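Chapter 13
Keeping What We Make: Families and Their Papers

Most of us come from people who saved things. Somewhere in your family there is probably a drawer, or a trunk, or a sagging shelf in a closet, where letters and school reports and recipe cards have been piling up since before you were born, and I hope that as you read this chapter you will go and have a good long look through it (ask first, of course!).

Historians have come to love these household collections. When the town of Clomcombe opened its small archive, the first gift was a bundle of 37 letters from the Goicoechea family, mostly about hens, rent and a leaking roof — and those letters have taught us more about daily life there than any mayor's speech.
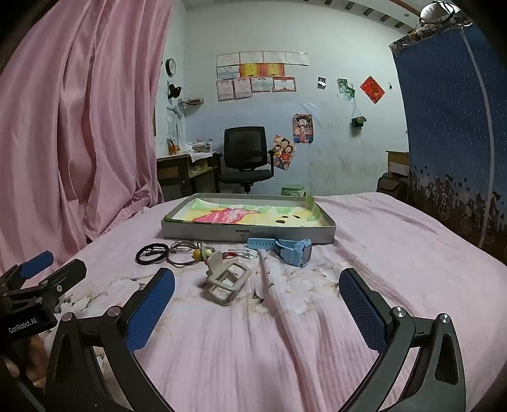 What makes a family paper worth keeping?
Any paper can be worth keeping if it tells us how someone lived, thought or felt, and it helps a great deal if we know who made it and when.

That second part is where families so often come unstuck. A grandmother knows perfectly well which cousin wrote the poem, and so she never writes it down, and 32 years later there is a lovely poem with no poet. In the pages ahead we will learn to label, sort and store papers the way the Pelell Museum does, with soft pencil, plain folders and plenty of patience. Keep a notebook beside you as you read, for the first exercise begins on the next page.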